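Desk cables and small stuff – quick fixes

Posted Tuesday, February 5, 2019 by Aslak Boström

Did my work desk over the weekend, typing this up before I forget.

Cables first. Pull out everything, even the ones you think you need. Coil each one loosely, loops as wide as your hand, and tie at one spot. Tight coils kink near the plug and then the wire goes. I use old bread ties. Velcro is nicer but I keep loosing it.

Short leads get lost inside the long ones. Keep them seperate – flat box, one layer, plugs all facing the same way.

Label both ends. Masking tape folded over like a flag, pencil not pen. Pen smears.

Cardboard boxes. Keep the sturdy ones, printing and all. Long side facing out so you can read it. Flat things can sit on the lid. Heavy stuff goes inside or it caves in after a month.

Small glass bottles (oil, cleaner, glue thinner) – never at the edge of the desk. Back row, label out. Wipe the neck before you put the cap on, otherwise it sticks and you're there with pliers.

Dark surfaces. Black panels and lids show every speck. Dry paper towel just pushes dust around. Microfiber cloth, barely damp, one direction, then leave it alone. Matte black especially – rub hard and you get a shiny patch that stays.

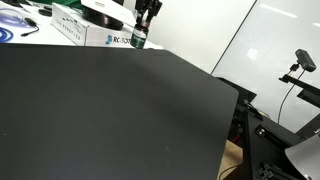

Dust specks on matte black, cables still loose on the desk behind.

White desktop: baking soda and water paste for the gray scuffs. Leave it 3 minutes, wipe, rinse the cloth, wipe again. Try a corner first if it's painted.

Caps, adapters, odd screws: one jar. When it's full, go thru it. I threw out 8 chargers in January and haven't missed one.

Drawers next week if I get to it.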